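Ticket 493: Labels coming off the sample bags
Opened by: Þröstur Hauksdóttir
Status: open

Hello, I pack small coffee samples for Tresley. The square stickers do not stay on the zip bags. From the last box of 300, many have lifted at one corner by the next morning.
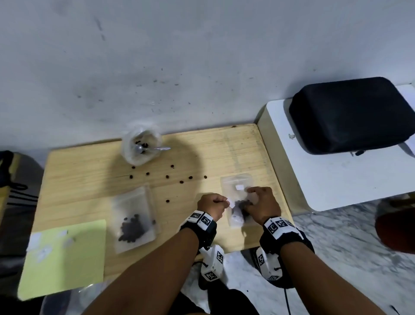 Sample bag with sticker near the top, next label in hand.

Reply, Þórarinn Frandsen, 14:20
Please wipe the bag with a dry cloth before you put the label. Do you fill first or label first?

Reply, Þröstur
I fill first, with cup and spoon.

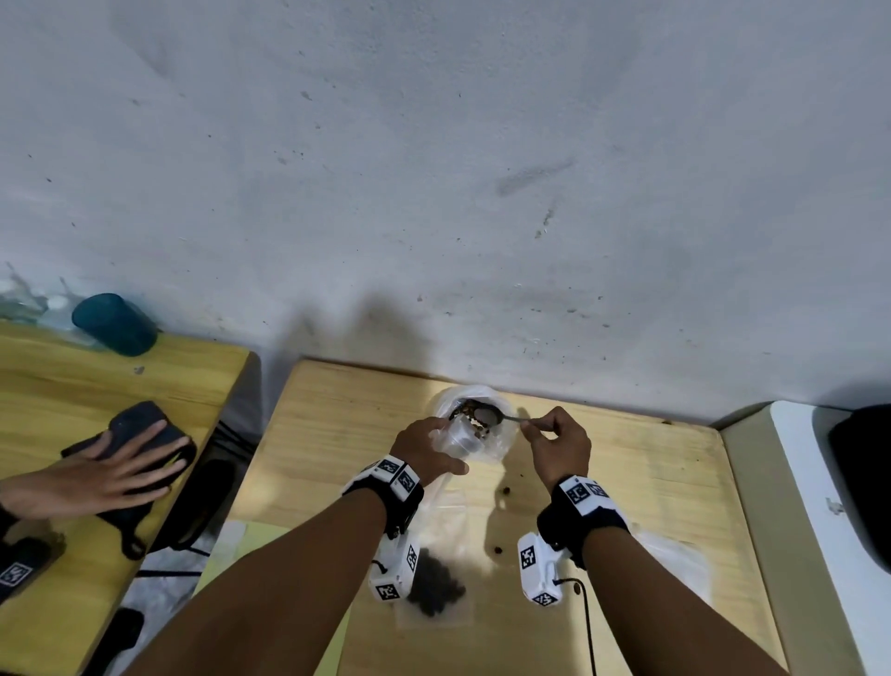

I will try tomorrow to label the bags while they are still flat, and write the result in this ticket.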